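Workshop Tips: Comparing Grippers Without Losing Your Mind
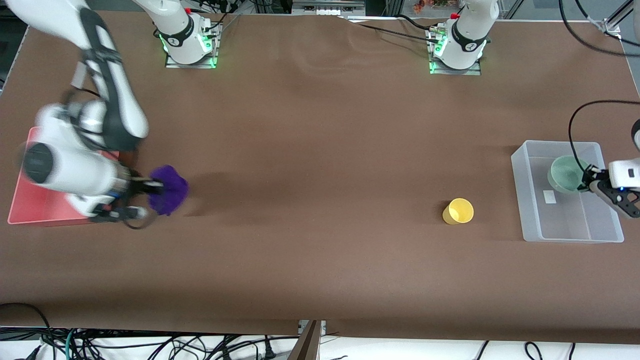 I've swapped fingertips on my two arms more times than I'd like, so take this from me - change one side at a time! Start with soft, lumpy stuff, then go for thin rims. A bowl sitting in a bin, like the pale green one, is a great test (you need the angle just right). Leave a cup on its side in the middle for round two. I give each tip 25 tries, and Mio Sekiguchi keeps score. Tape your spare cables down, too.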